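Zurnness Brings Malmont Food Jars and Snack Boxes for School Children to More Stores

New line keeps soup warm until lunch and is made for small hands, company says

DAVETTI, November. Zurnness, a maker of food containers for families, announced today that its Malmont line of insulated food jars and divided snack boxes will be sold in 253 stores before the end of the winter season. Until now the line was sold only through the company's own online shop and in a small number of kitchen stores in the Davetti area.

The Malmont line is made for children from four to ten years of age. It includes one food jar in two sizes, one snack box with movable walls, a folding spoon, and a soft bag in which all of these fit together. Each piece can also be bought alone.

"Parents wrote to us that the child comes home with the full jar, and the reason was that the child could not open it," said Baoshan Duan, founder of Zurnness. "The teacher in the lunch room has many children to help, and lunch is short. So we started from the lid. We worked on the lid for a long time before we made any decision on the color or the shape of the rest."

The lid of the Malmont jar has a wide ring of soft silicone and a small button in the center. When the button is pressed, air goes into the jar and the lid turns with much less force. This is important with hot food, as the steam inside a closed jar pulls the lid down when it becomes cooler. The company tested the lid with children in two kindergartens and one elementary school. After the first test the button was made larger, and after the second test the ring was made thicker on one side, so that the child can feel where to put the thumb.

The jar has an inside wall and an outside wall of stainless steel, with no air between them. The small jar is meant for a side dish or for fruit, and the large jar is meant for a full lunch of soup, rice, noodles or stew. Zurnness recommends that parents fill the jar with boiling water for five minutes, pour the water out, and then put in the hot food. In the same way, the jar can be made cold with ice water before yogurt or fruit is put inside.

The snack box is made of one outer tray and three walls that can be moved or taken out. With all walls in place the box has four parts, which is useful for children who do not like it when one food touches another. With the walls taken out it can hold a whole sandwich. The seal under the lid is one piece and comes out for washing. The company asks parents to dry the seal well before they put it back, and it sells a new seal separately for those who lose it.
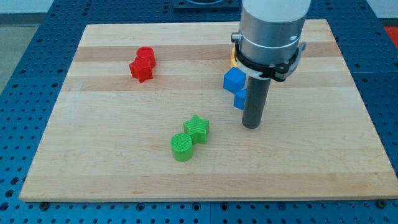 Page last changed: November, 4:15 p.m.

Both the box and the jar come in six colors. The bag is offered in the same colors and has a field for the name of the child on the inside of the flap. Zurnness placed the name field inside after parents asked that the name should not be seen by strangers on the street or on the bus.

Yanling Zhong, head of product design at Zurnness, said that the size of the pieces was discussed more than any other question.

"An adult looks at the box and thinks it is too small," Zhong said. "But a child of five years eats a small lunch, and a big box that is half empty makes the food move and mix. We prefer that the box is full and the child finishes it. For the older children there is the large jar, and it can be used together with the box."

Together with the new stores, Zurnness is adding a printed booklet to each set. The booklet has lunch ideas for cold months and for warm months, and it was written by the company's own kitchen team. The ideas use common food that most families already have at home, such as eggs, beans, carrots, cheese, apples and leftover rice. Each idea shows which piece of the set is used for it. The booklet also has a page for children, where they can mark the foods they want to try and the foods they already like. Zurnness suggests that the parent and the child fill in this page together on the evening before school.

The same booklet can be downloaded without cost from the company's website, also by families who do not own a Malmont set.

Schools and child care centers can now order the Malmont line directly. The smallest order for schools is 90 pieces, and the pieces can be mixed between jars, boxes and bags. For these orders Zurnness offers a plain version of the bag with a larger name field. During the first season the company has set aside 2000 sets for schools, and they will be given in the order in which the requests arrive. A school that wants to see the products first can ask for one sample set, which does not have to be returned.

The distribution to stores is done by Jiang, a trading company that has worked with Zurnness since its first product, a bottle for small children. Jiang will keep the stock in its warehouse in Davetti and send it to the stores every week. Spare parts will be kept in the same warehouse. Stores that already sell the Zurnness bottle can add the Malmont line to their present order and do not need to open a new account.

"We know these stores well, and they asked for something for the lunch of school children already last year," said Duan. "At that time we had to say no, as we could not produce enough. The second production line is now working, and we can say yes."

The second production line was opened in the summer in the company's factory near Davetti. With it, Zurnness can make 965 jars in one working shift. Every jar is checked for leaks before it is packed. Jars that do not pass are not sold as second quality. The steel is sent back for recycling.

Care and Safety

All pieces of the snack box can be washed in the upper part of the dishwasher. The jar and its lid should be washed by hand with warm water and normal dish soap. The jar should never be put in the microwave, in the oven or in the freezer. The snack box can be put in the freezer without food, for up to one night, to keep it cold for the next day.

Zurnness reminds parents that very hot food can hurt a child also several hours after it was packed. For children under six years of age, the company recommends letting the food cool a little before the jar is closed, and telling the child to open the lid and wait before the first spoon. The jar is not meant for drinks with gas, and milk should not be kept warm in it.

If a part is broken within two years after purchase, Zurnness will replace it. The customer has to send one picture of the part and the receipt. For the folding spoon no receipt is needed.

Where to Buy

The first stores will have the small jar and the snack box on their shelves this month. The large jar, the bag and the full set will follow after the new year. A list of stores is on the company's website and will be changed each time a new store is added. Customers who ordered the large jar from the online shop and are still waiting for it will receive it before the stores do.

About Zurnness

Zurnness designs and makes containers for food and drink for families with young children. The company was started by Baoshan Duan and has its office and factory in the Davetti area. Its products include bottles, cups, food jars and lunch boxes. Malmont is its first line made for children of school age.

Press Contact

Yanling Zhong is available for questions about the products and for interviews by telephone. Writers who would like to test a Malmont set can ask for one through the press form on the Zurnness website. Please write which size of jar you prefer and by what time you need it. Product pictures in print quality are sent on request.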